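The Guest Set

My aunt left me the house in Lornalthorpe and 11 pages of instructions for receiving guests. Page one concerned the round table. Everything a visitor might need for the night was to be put out on it, in order of moral importance, and then looked at.

I had one guest coming, a man from the Drolmont ferry office who wanted to discuss the moorings and had made the mistake of missing the last boat. So I began. Mug at the back. Coaster beside it, though never under it, as my aunt considered that showing off. Toothbrush to the left. The toothpaste came last, and had to be fruit.

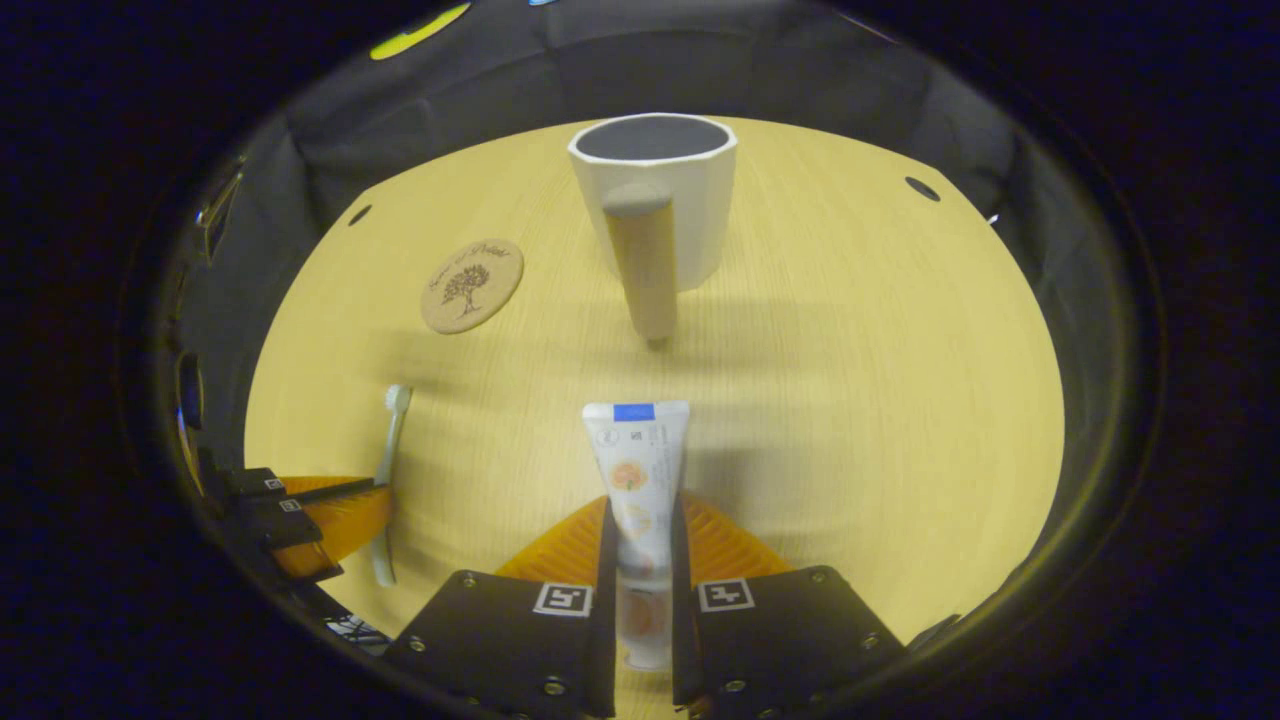 The guest set, with the toothpaste still to be put down. The peg is explained on page nine.

Page nine said only: "The peg stands in front of the mug. He will know."

My guest arrived at dusk, wiped his feet and looked at the table for a long time. Then he took off his hat.

"I'm so sorry," he said. "When did she pass?"

"November," I said.

He nodded, picked up the peg, put it in his coat and asked what time I served breakfast.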